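# Drukgate returns and repacking – frequently asked questions

**Which parcels does the Illik bench accept?**
Any boxed item up to the size of a Kun carton. Larger goods go to Jostelska by pallet.

**Does the outer wrapping have to be intact?**
No. Torn wrapping is recorded at intake and the parcel is passed on, provided the label can be scanned.

**What does the bench look like during sorting?**
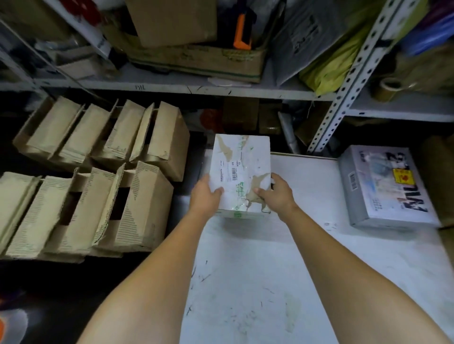
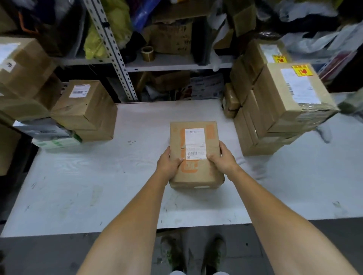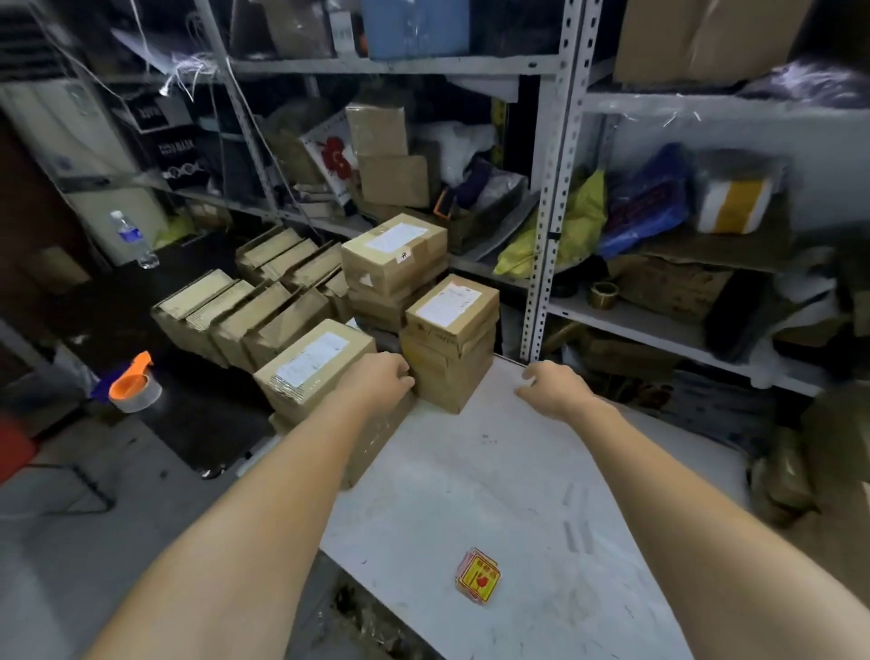
**How should I label a box I am sending back?**
Fix one label flat on the largest face, away from seams and flaps. Cover or remove any earlier label – two readable barcodes will stop the parcel at intake. Tape may run round the edges, as on the box lying on its side in the third picture, but keep it smooth wherever it crosses print. Marker notes are permitted if they stay clear of the barcode.

**Do you supply warning stickers?**
Yes, in pads. Apply two per box, on opposite sides.

**How many parcels are handled in a month?**
Roughly 3,000. The figure for May was 2,174.

**Can I reuse a carton?**
Yes, if the corners are firm and the base has not split. Cartons with crushed corners are flattened for recycling.

**How do I query a missing parcel?**
Quote the full number printed on the label. Part numbers cannot be searched.

Last revised January 13, 2018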